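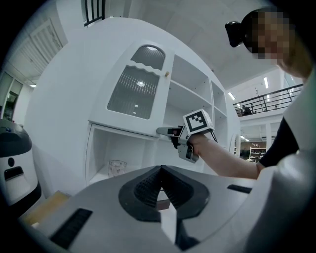

Rumis opens its kitchen corner on the ground floor

February 12, 2022

Anyone who has ever stood in a furniture shop wondering whether the cups from home would fit behind those pretty doors will be glad to hear that Rumis has finally opened its kitchen corner, and that visitors are welcome to open, shut and fill whatever they find there. The doors were unlocked at ten this morning, and by lunchtime the coffee had run out and had to be fetched again from the bakery across the street.

The piece most people went to first was the white cabinet from the Pereyra line, and it is easy to see why. It has a door of frosted, ribbed grey glass up top, set in a white frame with a scalloped wooden divider running across the middle, and a small round wooden knob to pull it by. Open shelves sit to the right, in compartments stacked one above another, and there is an open space under the glass door as well, where a little clear glass cup with a faint pattern has been keeping house all by itself.

"My grandmother had ribbed glass in her pantry, and you could never quite tell how much jam was left," said Urmila Dhillon, who chose the furniture for the corner and has spent most of the winter waiting on deliveries. "I like that you get the light through it and still don't have to tidy every shelf before company comes."

She is hoping people will bring along a plate or a favorite mug from home and try it on the shelves – a tape measure is a fine thing, she says, but it won't tell you whether you can reach your teapot without moving the sugar bowl first. The shelves on the far right are narrower than the others, and her own suggestion for them is spice jars, or those small bowls that always end up at the back of somebody's cupboard.

The Pereyra cabinet is priced at $202, and delivery anywhere in Oton is free on orders over $100. A matching wall shelf by Pumus costs $54 and should be in the shop by the end of the month, though Dhillon would not promise a day, having been caught out by the last shipment. Orders for both can be placed at the front desk, and staff will hold a piece for 2 days without a deposit if you need to go home and have a talk about it.

The kitchen corner keeps the same hours as the rest of the shop, ten to six, closed Sundays. It will stay in place until August, when the space goes over to garden tables. Parking is behind the building, and the side entrance has no steps, so strollers and wheelchairs can come straight in that way.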